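Skip to content Home Back issues Subscribe Rukden Notes

October
By the Rukden Notes editor
5 min read

The laundry rules got longer (and I'm mostly happy about it)

When I started helping with the folding recordings at the Skokbridge lab, our house rules fit on one sheet of paper taped up by the light switch. Hold the grippers, fold the shirt, stop recording, do it again. The sheet has since grown into a proper document, version 26 as of this month, and a few of you wrote in asking what on earth could be in it. Fair question! It's T-shirts. So I'm going to go through the bits I think other groups could borrow, along with one or two I argued against and lost.

The short background is that we record people folding clothes with hand-held grippers, and the recordings go to the Rilby project for training. Our last batch was 312 takes. Of those, 265 got through review, and I went over all the rejects with a mug of tea and a bad attitude. Hardly any were bad folding. Mostly it was somebody starting before both grippers were awake, or the cloth riding up, or a hand sneaking in to fix a sleeve.

So rule one now is lights first. You look at both grippers before you touch any fabric, and if either one isn't showing green, you put it down and sort it out. It takes a couple of seconds and I forget it constantly, which is why it's in bold.

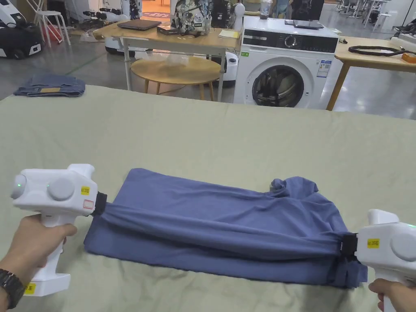 Green showing on both grippers, shirt held at both ends.

Rule two is the no-fingers rule. Once the take has started, only the jaws touch the garment. If a sleeve flops the wrong way, you deal with it using the jaws, however silly you feel, and you leave the clumsy attempt in the recording. I used to think we should cut those parts out. I've come around — a robot is going to fumble sleeves too, and it may as well see how a person gets out of trouble. What we don't allow is dropping the gripper and smoothing things down by hand, because then the recording has a fix in it that no gripper made.

Then there's the cloth. We went back and forth on this for ages (I have the emails). Plain, pale, covering the whole work surface, and you don't have to iron it. Somebody wanted it pulled flat before every take, and I said no real kitchen table looks like that, and for once I won. Soft creases are fine. What isn't fine is a ridge big enough for a jaw to catch on, so if you see one, tug it out between takes.

The part of the document I get the most complaints about is the pinch. We ask for a grip on the fabric that you could let go of cleanly, which in practice means taking a modest bite near a hem or a seam and lifting it before you pull. Big greedy handfuls look efficient and then half the shirt comes along with you. I say this as a greedy-handful person.

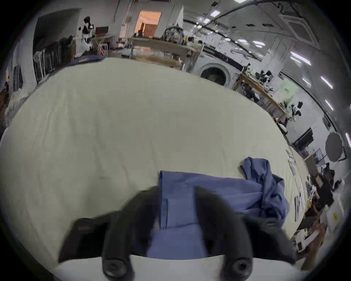

Seam and folded hem in view, with the rest of the shirt bunched off to the right.

People also ask about the room. Do we clear it out? We don't, and the Mladenović guidelines we borrowed from (an in-house handbook, nicely written, shared with us on the condition that we send back our edits) are pretty relaxed on this too. Desks, bags, cables on a table, all of that can stay. Folks can go on working at the back. The rules that do apply are that anyone who might be recorded has signed the consent form, that screens with private stuff on them get closed or turned, and that the floor where the folder stands is kept free so you can shuffle sideways without looking down. Other robots in the room stay wherever their own teams want them, but they don't get started up within reach of the folding table while a take is going. That one I'd recommend to anybody, whatever you're recording.

Two grippers on one shirt has its own little section now. You can pull against yourself, but gently, and only until the fabric straightens. If it's winding up like a rope, ease off one side and set it down, then regrip. We don't fail a take over a twist, we only ask that you don't keep hauling on it.

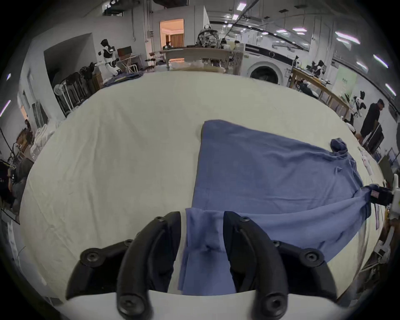

One edge pulled into a tight twist. Time to ease off!

Last thing, naming. Every take gets its number before you start, said out loud and typed in. We had a mix-up at take 674 where two of us used the same number and both swore we were right, and it took me most of an afternoon to untangle. Say it, type it, then fold.

I'm still losing the argument over whether jeans need a separate document. I think a page would do. The other side has a draft already and it has an appendix. If your group has written anything down for heavier clothes, hit reply and send it to me, even if it's only notes — I'd love to have something to wave around at the next meeting.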